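Section 5: Countertop, tile wall and stovetop tray

Keltby toy kitchen, set-up guide
Shares 1,074 | Comments 5

Read the whole section first. Do not skip to step 6, people do and then the tray sits crooked.

Before you start

Have the base cabinet from section 4 standing upright, on a flat floor, doors off. Countertop panel (white), tile wall panel, stovetop tray, bag marked Gosska with the short screws. Phillips screwdriver. No power driver, the holes strip.

If the bag is missing look inside the tray wrapping. It gets taped there.

1. Wipe the top edges of the cabinet. Dust or packing crumbs under the countertop will make it rock.

2. Lay the countertop on the cabinet, white side up, opening for the stove on the left. Don't screw yet.

3. Stand the tile wall panel behind it. Tabs go down into the slots at the back of the countertop. Push until both tabs click. If only one clicks, pull it all the way out and start over, don't force the second one.

4. Now the short screws, from underneath. Hand tight. Go corner to corner, then a last half turn on each.

CAUTION: Long screws (Bravo bag) will come right through the countertop. Keep that bag closed until section 7.

5. Peel the film off the tray. Start at a corner. There's film on the underside too, easy to miss.

6. Set the tray in the opening, burner graphic facing up. Press on the raised rim all the way around with your thumbs. Never press on the middle, it can bow and the graphic will crease.

7. Run a finger along the outside of the rim. Should feel the same height on every side. High spot = film still under there, or a crumb. Lift and check.

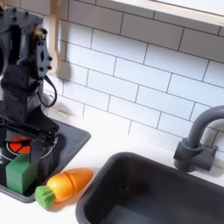
Fig. 5. Stovetop tray set in the countertop, green cube on the tray.

8. Try the surface with one of the play blocks. Put it flat on the tray and let go. It should sit without tipping. If it rocks, the tray isn't down all the way, back to step 6.

Note: the burner is printed, red with a thin white ring and black lines. It does not light up and it does not turn. No battery goes in this section. We get asked alot.

Using the blocks as food

Wooden blocks work fine as pretend food and the plain cube is the easiest for small hands. Green for peas or broccoli, whatever the cook says it is. Put them away in the cabinet after, not on the tray, or somebody leans on them and you get dents in the surface.

CAUTION: Toy only. No hot pans, no candles, no real food left on the tray. Keep away from real stoves and heaters.

Cleaning

Damp cloth, mild soap. Dry right after. No scouring pads on the burner graphic, it will scratch and it cant be touched up. Crayon on the white countertop: dab of toothpaste, soft cloth, wipe off. For the grout lines on the tile wall use an old toothbrush, barely wet.

If something is off

Tray wobbles: film or crumbs under the rim. Step 5 again.

Tray too tight: countertop screws overtightened and the opening has pulled in. Back off each one a quarter turn, seat the tray, retighten.

Gap between countertop and tile wall: one tab not clicked. Loosen the screws, lift the wall, redo step 3.

Tray came out when the kitchen was moved: normal, it is only pressed in. Take it out before you move the kitchen and put it back after. Do not glue. If you glue it we can't send a replacement that fits.

Replacement trays are listed under Cletitholm in the parts sheet, same part for the small and the large kitchen. Ask for the tray only, the countertop ships seperately.

Next: Section 6, sink bowl and faucet. Leave the cabinet doors off for now.

Shares 1,074 | Comments 5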